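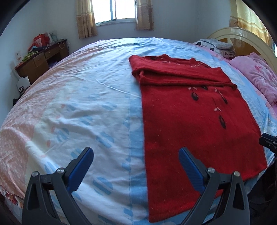

Slide 1. Knitwear is the category where our storage advice gets ignored most, so I am giving it the full slot today. Woven shirts survive a bad fold. A heavy knit on a hanger grows at the shoulder and drops at the hem, and it does not go back without blocking. Fold it flat or accept the damage. The red sweater on the slide has the sleeves folded inward across the chest, which makes one thick band over the body. Note the lint flecks on the knit too. Lint comes off before folding, with a brush, following the rib at the hem and the grain of the stitches everywhere else. Pause for the handout.

Slide 2. Sleeve position. Two methods are in common use. In the first, each sleeve lies straight down the side of the body, parallel to the side seam. In the second, the sleeves cross the chest. The crossed version is faster and gives a shorter bundle, but the thickness collects at one end and the stack leans. For a drawer, no issue. For an open shelf, use the first method.

Slide 3. Decoration. Embroidery, appliqué and printed motifs are handled the same way for our purposes: keep the fold line off them where the layout allows. With a motif below the chest, move the cross fold down until it clears. If it cannot clear, roll a strip of cotton jersey into the fold. Skip the tissue for anything that gets worn weekly.

Slide 4. Numbers from the Brumov shelf trial, November through February. We logged 1,615 folded knits. Stacks taller than 20 inches were restacked and excluded. Of the crossed-sleeve stacks, 37 percent had shifted by the first monthly check. Straight-sleeve figures are in the handout; do not read them aloud. The Paterson store used deeper shelves, so its results are listed separately.

Slide 5. The folded bundle.
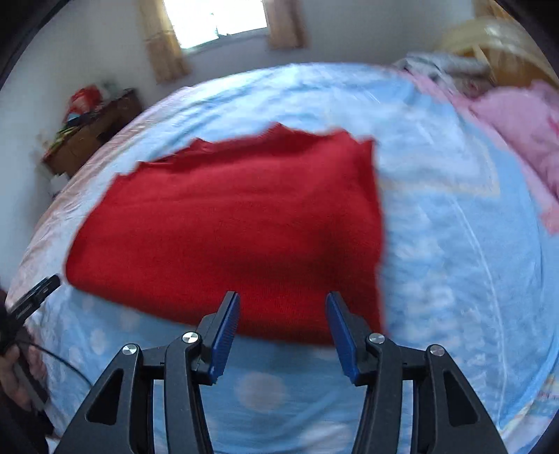 Red knit folded to a rough rectangle, on the light blue part of the bedding.

Points to make: the right edge is a fairly straight fold and the left edge bulges. The top edge is uneven, with layers standing up. On a shelf, put the straight edge to the front. To square up the rest, open the last fold, flatten the layers with the palm and close it again. Do not press down on the closed bundle. That sets a crease in wool.

Slide 6. Surface. A bed is fine for folding. It is large enough to spread the sleeves, and the height suits most people if they kneel. Pull the sheet tight first, as a wrinkle underneath reads as a wrinkle in the garment.

Slide 7. Questions. If asked about the Dranda shelf dividers: 2 per shelf, fixed to the back rail. If asked about cashmere, refer to the Gerlow sheet, page 2.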